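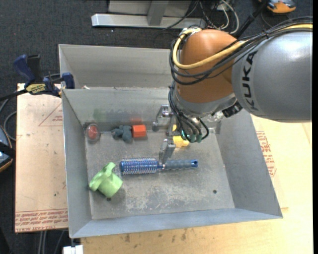
Ekmont Residents' Forum
Council and Local Government
Topic: Equal treatment by-law, proposed amendment on religious premises

GGaillard
Posted October 22, 2026

Members will be aware that the council is to vote next month on the equal treatment by-law. The draft published in September covered housing, employment and services open to the public. The amended text now exempts any hall owned by a religious body, even when it is let commercially. I should be grateful for members' views before I submit my own response.
Gilles Gaillard

northbank_reader
The exemption is wider than it needs to be. A hall let for worship is one matter. A hall let to any paying customer for a wedding reception is a business, and should follow the same rules as the hotel across the road.

H. Danzer
I must disagree with the previous poster. Clause 4 limits the exemption to premises with a capacity of 200 or fewer. Most of these halls are run by small congregations with no legal advice, and a complaint could close them.
Hubert Danzer

northbank_reader
Clause 4 sets the capacity limit for the licence fee. The exemption is in clause 2 and carries no limit of any kind. Please see the second page of the amended text.

H. Danzer
I have reread the document and accept the correction regarding clause 2. My view of the principle is unchanged. Brudov adopted a similar by-law without difficulty, and it contained an exemption.

Kotian Road Tenant
Brudov's exemption applies to religious services only. With respect, it supports the opposite case. I would add that the petition in favour of the original draft carries 281 signatures, mine among them, and the amendment makes no reference to it.

GGaillard
I am obliged to all who have replied. I shall ask that clause 2 be confined to premises while in use for worship. Mr Danzer, would you accept that wording?

H. Danzer
Not as it stands. I would wish to see teaching and charitable use included. I shall be writing to the clerk separately.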